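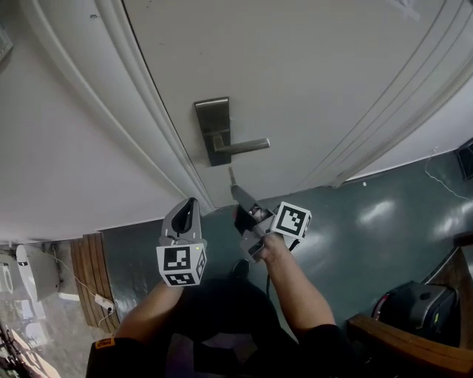
How to live with the automation trial when it reaches your floor

By Aivar Mockus
January
Reading time: 4 minutes

Skelard want their machines to do the ordinary jobs in our buildings: locking up, opening up, letting people in and out of store rooms. Before a machine can do any of it, one of us has to do it, over and over, with a pair of grippers held in the hands. I was on the first group at the Istadska building and I've been asked to write down how a session goes. I've said yes on condition that I can also write down what I think of it.

Before you start

Get your normal work covered. I put this first and in plain words as it was left out of the sheet we were given. When Dzintra Dzene did her first session, the front desk rang her twice about a delivery while she had both hands full. Ask your supervisor who is taking your calls, and get a name.

Ask which doors are on the list. The ones with a lever handle and a key are slower than you think. If your door has a key in it, check it's the right one and that it turns by hand first. A stiff lock will eat the whole morning.

Move your bag and anything on the floor you could step on. You'll be looking at your hands. Cables that belong to the room should go flat against the wall.

Doing a key and handle door

1. Stand close enough that your elbows stay bent. If you reach, your wrists go within the hour.

2. Bring one gripper to the key and leave the other clear of the door. Most people want to use both at once. Don't.

3. Close on the flat head of the key and check the grip before you turn. You can't feel the metal through the fingers, so you have to go by eye. If it slips, let go fully and start again. Twisting harder will bend something.

4. Turn slowly, stop, let go, back away.

5. Press the lever near its free end, where it takes the least force. Near the plate it hardly moves.

6. Keep the markers on the grippers facing out where you can. If your sleeve flops over one, the attempt may not be used. Push your sleeves up.

7. Say out loud if a go was bad. Tarmo Kütt kept quiet about his for a whole afternoon to be polite, and then had to repeat the lot.

Stop after eight goes and put the grippers down. The sheet says you may continue "if comfortable". Take the break anyway.

What you'll be told, and what I make of it

The poster in the canteen says 973 attempts were recorded last month and 942 were good enough to keep. Fine. It doesn't say how many hours of cleaning and portering went undone, or who caught up afterwards. On our floor it was Eglė Koppel, and she wasn't on the trial.

You'll also hear that the machine will take the dull part of the job and leave us the interesting part. I asked which part that was. Aqeel Bhutto from Skelard, who was decent about it, said he didn't know our work well enough to answer. I'd have liked that on the poster.

Locking up isn't turning a key. I walk round at night and notice that a tap is running or that somebody is still at their desk and not looking well. None of that is in the recordings and I haven't seen a box for it on any form.

What to ask for

Get your session hours written down as hours worked, with the date and door.

Ask in writing what happens to evening shifts if the trial goes ahead at the Nandel site. We were told "no plans at present", which I've heard before about the post room.

If your wrists hurt, put it in the accident book the same day. It counts.

Ask to see a door done by the machine before you agree to a second round. I've asked and I'm still waiting. If you get to see one, come and tell me how long it took.

Get the Vasiliauskas staff newsletter by email. Enter your work address to sign up. You can unsubscribe at any time.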